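3.2 Camera mounting and the weekly check

The Jaber cell is a table-top cell with one arm, one gripper and a fixed camera clamped at table height. It was delivered with a setup guide and a maintenance schedule, both taken over from the Plolalum project with few changes. The guide claims that a cell set up by its instructions will stay within tolerance for 200 hours of operation. We could find no record of how that number was reached, and our own logs give us little reason to trust it.

Most of the guide deals with the arm. Joint zeroing, cable strain relief and gripper finger alignment each get a full page and a sign-off line. The camera gets a single paragraph. It tells the operator to tighten the clamp, run the calibration routine and confirm that the reported error is below 2 pixels. The routine uses a flat printed target placed at the center of the table, and it is run with the table otherwise clear. It therefore measures the camera under conditions that never occur during work.

Our concern is with what the camera can see once the objects are in place. A low mount gives a good side view of the gripper as it closes, which was the argument made for it at Plolalum. The price is that anything tall and close to the lens covers whatever stands behind it. Figure 4 was taken from the fixed camera with the table laid out for bowl handling. The calibration routine has no way to flag a view of this kind, as it only looks at the target.
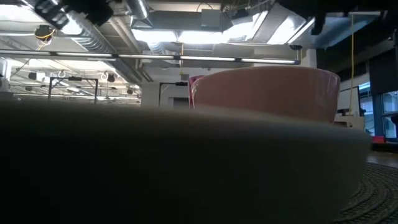
Figure 4. View from the fixed camera with objects on the table. The rim of the blurred object in the foreground hides the bottom of the pink bowl. Parts of the arm and gripper are visible only along the top.

3.3 Changes to the procedure

We made three changes to the setup procedure and kept the rest as delivered. The first was to add a loaded check after calibration. The operator lays out the objects for the task, parks the arm and looks at the live picture before any program is started. If the base of the object to be grasped cannot be seen, either the layout or the mount has to change. The check is crude and depends on the person doing it. We tried to replace it with an automatic visibility score from the Pladum software, but the score stayed high in several layouts that any operator would have rejected, and we dropped it.

The second change concerns the clamp. The guide calls for it to be retightened once a week. In July we marked the clamp and post with a paint line and read the line at every shift change. On most days the line had not moved. The shifts we did see came after someone had wiped down the table or swapped objects near the post, and they did not follow the calendar. A weekly interval is easy to schedule, but we see no evidence that it matches the way the mount comes out of place. We now retighten the clamp when the line has moved and leave it alone otherwise.

The third change was to the log sheet. The original sheet has a box marked "camera OK" and no room for anything else. Of the 516 sheets we inherited, 386 had the box ticked and the remainder were blank. A blank could mean a failed check or a forgotten one, and a tick says nothing about whether the table was loaded at the time. We were not able to use these sheets for any comparison. The new sheet asks for the calibration error, the position of the paint line and a saved picture from the loaded check.

We do not claim that these changes improved grasping. The cell also received new finger pads from Umex during the same period, and the two effects cannot be separated in our data. It would take a longer run with the pads held constant to say more, and we would treat any earlier success rates reported for this cell with caution until such a run has been done.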